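Salomeo Drawer Cabinet, gray

Item 146. In stock at our Dreditport store.

The Salomeo is a gray drawer cabinet with a flat top, meant for break rooms, workshops and offices that need storage and a place to set things down. Each drawer holds up to 61 pounds. It ships assembled, and two people should lift it.

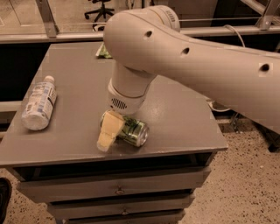

The top is level with the sides and has no raised lip. It wipes clean with a damp cloth and dish soap. Bottles and cans can end up on their sides, like the green and silver can near the front edge, so leave some space there if the floor around you isn't level. Turn the leveling feet until the cabinet stops rocking. Small worn spots along the front edge come with daily use, and Dramani touch-up paint in gray covers them.

Drawers come out fully for cleaning. Spare runners are sold in packs of 6. 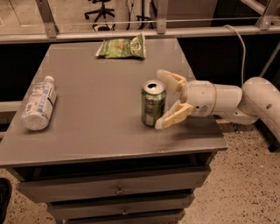 Efua Quansah wrote to us that hers has been in the staff kitchen since December, that the drawers still run fine, and that she would like a version with a lock on the top drawer.

The locking version is the Prurkska, item 100. It takes the same runners and feet.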